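Ullerholm terminal: empties return fee, again

boxmonkey_3
Posted 16 November 2025
So Ullerholm has changed the empty return window. Again. We get 3 days free, then the meter starts, and the gate closes at the same hour it always did. I had a Doltix box sitting ready on Friday and no slot to bring it back in until Tuesday. Guess who pays for the weekend.

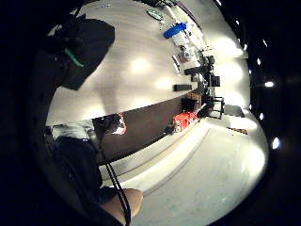

I called the line and they told me to call the terminal. The terminal told me to call the line. By the third round I was on first-name terms with the hold music.

drayage_dan
Doltix waived mine in February when I sent screenshots of the full slot calendar. Took them a month, but they did it.

boxmonkey_3
I have screenshots. I have a whole folder of them — it's the best-kept record in this company. The invoice is 1755 and I'm not paying it.

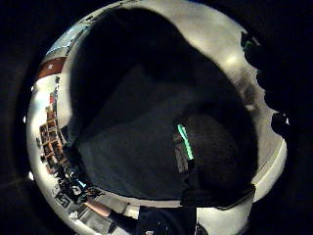 quayside_left
Unpopular view, but the terminal has a point. Vistalmont had 3000 empties stacked up last winter and you couldn't get a loaded box out for days. A short window keeps the yard moving.

drayage_dan
A short window with no slots keeps the invoices moving. Open the gate Saturday and I'll agree with you.

quayside_left
And who pays the Saturday crew?

boxmonkey_3
Me, apparently. I already paid for the weekend.

sakalauskas_fan
Sakalauskas depot takes Doltix empties now, by the way. Ask for a redirect before the free time runs out, not after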